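Actualités > Communiqués > Réemploi et vie locale

Le magasin de réemploi Samonte fête le printemps des petits objets

22 mai 2019. Il y a des maisons où l'on garde tout, et d'autres où l'on jette trop vite ; Samonte, installé depuis mars dans l'ancien entrepôt de la rue des Tanneurs, a été pensé pour les deux. L'association Clallia, qui anime le lieu avec son partenaire Ginodard, a le plaisir d'annoncer l'ouverture d'un rayon entièrement consacré aux petits objets de la maison : brosses, boîtes, bibelots, accessoires de salle de bains et de bureau, toutes ces choses que l'on retrouve au fond d'un tiroir et dont on ne sait jamais bien quoi faire.

L'idée est née au comptoir des dépôts. En deux mois, 139 foyers du quartier sont venus porter leurs cartons, et l'équipe a vite compris que le plus encombrant n'était pas toujours le plus gros. « On nous prévient pour une armoire, on s'excuse presque pour une brosse, raconte Liviu Chiriac, responsable de l'accueil. Or une brosse encore bonne trouve preneur dans la journée, et cela nous fait autant plaisir qu'un beau buffet ! »

Le nouveau rayon compte 67 casiers, tous étiquetés à la main, et les prix commencent à 2 euros. Merle Kereama, qui en a dessiné l'aménagement, a tenu à ce que les enfants puissent fouiller eux aussi, à leur hauteur.
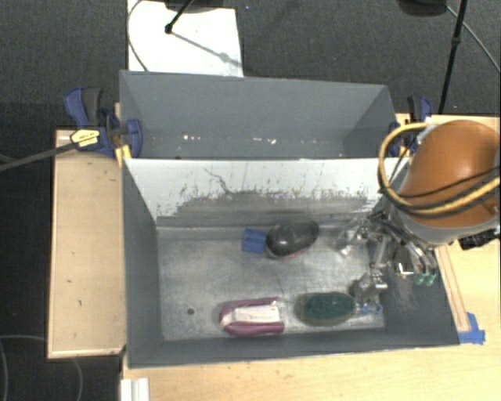
Le tri des petits objets demande de la patience, et un peu de tendresse aussi. Les arrivages passent d'abord par de simples bacs gris, qui en ont vu d'autres à en juger par leurs parois éraflées, et l'on y croise volontiers une brosse ovale au dessus vert foncé à côté d'un petit bloc bleu ou d'un objet rose et blanc. Chaque pièce est ensuite regardée, nettoyée si besoin, puis orientée vers le casier qui lui convient.

Le rayon est ouvert du mardi au samedi, aux heures habituelles du magasin. Les dépôts sont acceptés sans rendez-vous, dans la limite de 3 cartons par visite, et l'équipe se fera une joie d'offrir le café à celles et ceux qui prendront le temps de s'arrêter.

Contact presse : Liviu Chiriac, association Clallia, à l'accueil du magasin Samonte.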